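Lacquer show at the Parngate gallery held over until August

March 2021

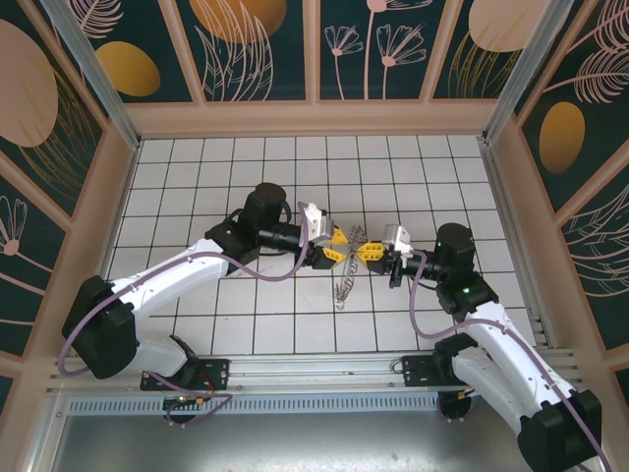 Twenty-one panels, one very patient maker

I went down to the Parngate gallery meaning to stay 20 minutes and came out after dark with sore feet and a postcard of a carp. The lacquer show everyone on my street has been going on about has been extended until August, so if you missed the opening (I did, I had a cold) you've still got loads of time.

The work is all by Châu Mạch, who learned lacquer from her grandmother and has kept at it in a rented workshop off Purkmont Road ever since. There are 21 panels in the main room, mostly river life — ducks, ferries, women rinsing greens — with the colour built up in layer after layer and then rubbed back until the gold starts to come through. Crushed eggshell does the whites. I'd read about that before but seeing it up close is another thing, every little crack is there!

She was in on the afternoon I visited, sitting by the door with a sanding block and a bowl of water, and she was happy to chat. A big panel takes her 100 days, she told me, and most of that is waiting. Lacquer likes humid air to cure, and our dry winters drive her spare. She keeps wet towels hung up in the cupboard where the panels rest. Her favourite is the small night market near the back wall, which she says she nearly threw out because the red went too brown. I'm glad she didn't. It's the one I'd take home if I had the money.

The side room has older pieces lent by the Szewczyk family, mainly trays and a lidded box with cranes on it. Labels are a bit thin in there, so ask at the desk for the printed sheet.

Châu is also running a beginners' day at the Tudano Hall, where you make a coaster-sized piece using eggshell and a quick-drying substitute (real lacquer can give you a nasty rash, so she won't let first-timers near it). It's $95 with materials and morning tea, and there were still places when I asked. Bring an apron you don't care about.

Entry to the show is free and the gallery shuts at five. Parking out front is hopeless, so use the lane behind the bakery.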